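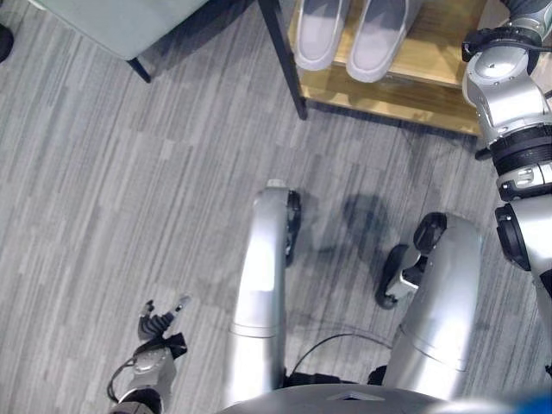 **From:** Bogdan Kołodziej
**To:** equipment-planning
**Subject:** Re: Next year's equipment request, home tasks room

Replies are inline. I have cut the parts of the earlier message that were settled on the call.

> Can you send a list of what the home tasks room needs for next year, split into what has to be bought and what can wait? The form from finance has the same columns as last time. They also want to know why the second humanoid is on the request again after it was turned down.

The second humanoid can come off. I would rather put that money into spare parts and cameras for the one we have. The shoe rack work doesn't need two robots, and we don't have the floor space or the staff hours to run them side by side. If Trarura lowers the lease price we can look at it again, but I don't want it on this form.

What I do want is a spare hand. At the moment, if a finger joint fails, we stop until the hand comes back from repair. The last repair quote had a 17-week turnaround, and that was before shipping. A spare lets us swap the hand and keep working while the other one is out. Please put it on the first line of the form.

> Do the wrist cameras really need replacing? They were new with the robot.

They work. The problem is the close focus. Once the hand is near the rack, the picture is too soft to be of much use, and that is the part of the task where we need it most.
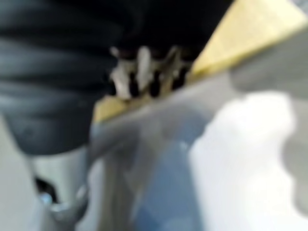 *Wrist camera at close range.*

Belleo has a module with a shorter focus distance that should fit the same bracket. I asked for a price on a pair, and it came to nearly 500 dollars with cables. That is small enough that I would buy one pair now from the current budget, test it, and only then put the rest on the form. If the bracket turns out to be different we will need a machined adapter, so leave a little room for that.

The head camera can stay as it is. It covers the floor, the feet, both arms and the furniture in front, and that is enough for what we use it for.

> Floor and furniture: is there anything left to buy? I thought the room was finished.

Mostly finished. The carpet is fine and I don't want to change it. I have had one suggestion to go to a plain color, but the streaks haven't caused us any trouble and people have carpets like that at home.

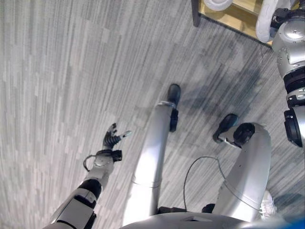 *Thread page last changed: March, 4:20 p.m.*

What we do need is more kinds of rack and more kinds of shoe. We have been using slippers because they are light and soft, and sneakers and boots will be harder to grip. I would buy these locally and keep the receipts together as one line called "household items." Finance accepted that last year for the kitchen room. A rack with metal bars instead of flat shelves would be a good second one. I would also like one that is lower to the floor, so we can see how far down the arms can work.

> Service contract: renew with Antoniadis or go month to month?

Renew, for 12 months. Month to month looks cheaper, but the visits are billed separately, and calibration is a visit. Please ask them to put the following in writing before we sign:

- Calibration of both arms is part of the price.
- Response time is counted from our first email, without waiting for them to open a ticket.
- We may swap a hand ourselves without losing coverage on the arm. The current contract is unclear on this, and there is no point buying a spare if we aren't allowed to fit it.

> Anything else that should go on the form?

Cables. They don't cost much but we keep forgetting them, and then someone takes one from another room. Extra hand cables, sleeves and clips should be ordered with the spare hand. The loops at the wrist are what I worry about when the arm goes close to a shelf. Etero sells a sleeve that holds the cable flat to the forearm. I haven't tried it yet and would start with a single pack.

Storage for recordings is being handled by IT, so leave it off. I have checked with them and it is in their request.

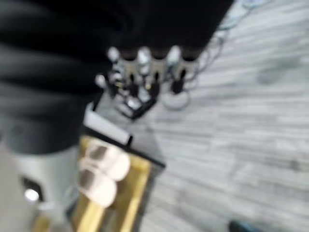 ## Order of purchase

1. One pair of close-focus wrist cameras, current budget.
2. Spare hand with cables and clips, first line of the form.
3. Service contract, once we have the written answers.
4. Household items, bought as needed.
5. More wrist cameras, if the first pair fits and the picture is better.

If the total has to come down, cut item 5 first and then trim item 4. Please don't cut the spare hand to save the contract. I would sooner have a shorter contract.

I still need the account code for the current budget before I can place the camera order. Whoever has it, please send it to me off list.

Bogdan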